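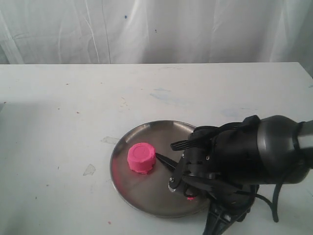
Lost one of my two Kilten security keys and now I'm second-guessing the whole setup. I had both registered on my email, the bank and my Dinden vault, and the plan was one on my keyring and one at home as the spare. The spare is the one that's gone. I also can't find the sheet with my recovery codes on it, and I'm beginning to think plain white paper was a daft choice when my table is white (well, white with scuffs and stains all over it) and so is the curtain hanging behind it. Anyway, do I need to remove the lost key from everything today, or can it wait until I've had a proper look at the weekend? And is it worth buying a third?

reece_c
Posted Monday, April 16, 2018

Re: Lost spare key
kwhitlock74

Take it off today. It's ten minutes of clicking, and you can always add it back if it turns up in a coat pocket. Start with the email account because that's the one that resets all the others.

Re: Lost spare key
haewon

I don't think it's that urgent, Kelly. Whoever picks it up doesn't know whose it is and still needs the password. Mine was missing for most of November and I lost no sleep over it (found it in the bag with the tent pegs). What I'd worry about is the codes! That sheet gets you in without either key.

Re: Lost spare key
reece_c

Oh. I hadn't thought of the codes that way round. They don't have my name on, only the site names and the numbers, but I suppose that's not much comfort.

Re: Lost spare key
kwhitlock74

Make new codes then, that kills the old ones on most sites. Check that it does on yours though, my bank kept the old set going until I rang them. And Hae-won, I take the point about the password, but people reuse passwords. I'd still remove it.

Re: Lost spare key
haewon

Fair enough, if you reuse them. Reece, do you?

Re: Lost spare key
reece_c

Not on the email. Possibly on an old Sorensen forum login from when I had one of their laptops. I'll change it, I'll change it.

Re: Lost spare key
woo_h

Did this dance last year, so in the order I did it:

1. Sign in with the key you still have and keep that window open until you've finished. I shut mine halfway through and had a nasty five minutes.

2. Make new recovery codes and print them twice. One copy lives with me, the other is at my sister's in Sistusberg in an envelope she's promised not to open.
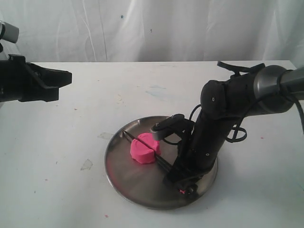
3. Remove the missing key. If you called them "key" and "key 2" like I did, look at the date each was added, or press the one you've got and see which entry says it was just used.

4. Buy the replacement and register it everywhere the same evening. Half-registered spares are no use at all.

Re: Lost spare key
reece_c

They are called "Kilten" and "Kilten". Brilliant work, me.

Re: Lost spare key
kwhitlock74

Ha! Go by the date added then. And yes to a third if you can stand the cost - I keep one at work.

Re: Lost spare key
haewon

Three is overdoing it for most people. Two keys and a printed set of codes has been plenty for me.

Re: Lost spare key
reece_c

New codes done for email and Dinden, on yellow paper this time. Old key is off both. Bank wants me to phone up, so that's my lunch break tomorrow.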